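Been pricing protective packaging for our little shop for most of the winter and I have opinions about air pillow film suppliers. Thread.

We ship glazed planters. Heavy, round, awful in a box. For years we used crumpled kraft paper and ate the breakage. In December I finally asked five makers of inflatable cushioning for quotes and samples.

First thing I learned is that every one of them is a "leading manufacturer." Urnberg is leading. Dosow is leading. Medve is leading in two different countries on the same page. I would like to meet the company that admits to being in the middle.

Dosow's catalog lists film by "grade," and the grades are Standard, Strong and Super Strong. No thickness anywhere. I wrote to ask. The answer was a PDF of the same catalog with a nicer cover.

Asked again and got Alžběta Paulík in their export office, who was polite and sent real numbers within the hour. So the numbers exist. Somebody decided buyers shouldn't see them.

Urnberg quoted 169 a carton, which looked great until I read the line about roll length. Shorter roll. Same carton size, same photo of the carton, less film in it. Always divide by length before you get excited.

Medve wanted a minimum order of 400 cartons. I have a garage. I told them I have a garage. They offered me a discount on 800.

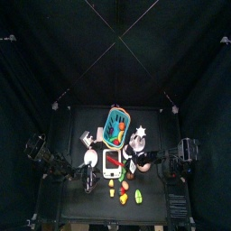 Limix is the one people keep recommending to me, so I'll be fair to them. The film seals well and the machine is quiet. But their claim is "up to 3903 cushions per roll," and I don't trust a figure that exact with "up to" stuck on the front. It depends on cushion size, and the smallest cushion they make is good for filling gaps around small stuff, say a jumble of toys you want to keep from rattling about. Try it with a planter and the planter wins. For the size I'd really use, the count drops by more than half, and that number is in a footnote on page 2.

I did ask Limix about it. Their rep, Min-kyu Ki, said the figure was "for reference." Reference to what, he didn't say.

Then there's the recyclable business. All five print the arrows on the film. Three of them couldn't tell me what resin it was without checking. My town won't take film at the curb whatever is printed on it, and I'd guess yours won't either. Call and ask before you put it on your website as a selling point.

Same goes for "biodegradable." I asked one supplier under what conditions and how long. The reply was "natural conditions, depends." OK.

Samples are their own game. The sample roll from Urnberg was lovely, thick, good tear line. Oľga Zelenák, who buys for a candle company near me, ordered from them off the same sample and says the production film was noticeably thinner. She still had her sample and put a gauge on both. They credited her for part of it after a lot of emails.

So keep your sample. Write the date on it. Put the thickness in the purchase order with a tolerance, and if they won't sign that, you have your answer.

Someone will reply that I should just use paper. I did use paper! Paper is fine for books and mugs. With a heavy pot it packs down in the truck and by the time it arrives there's a gap you could put your fist in.

Someone else will say molded pulp. Lovely stuff. The tooling quote made me laugh out loud, and I'm not a big laugher.

What I ended up doing, for now – a small trial order of the Dosow film in the middle grade, because Alžběta gave me a thickness in writing. I'm also renting the inflator. Do not buy the inflator. Every one of them is priced low to lock you into that maker's film, and the cores don't match anyone else's spindle.

Drop tests next. Waist height, corner first, onto the concrete in the garage, with a cracked pot from the seconds shelf before I risk a good one. No lab, no certificate. I've read a few of the certificates and one was for a different product.

Felicidad Barredo asked me about leaks over time and that's the thing I don't know yet. The sales sheets say the cushions hold air for months. I've got a box of them taped shut on a shelf by the water heater, and I'll open it in the spring and post whatever I find.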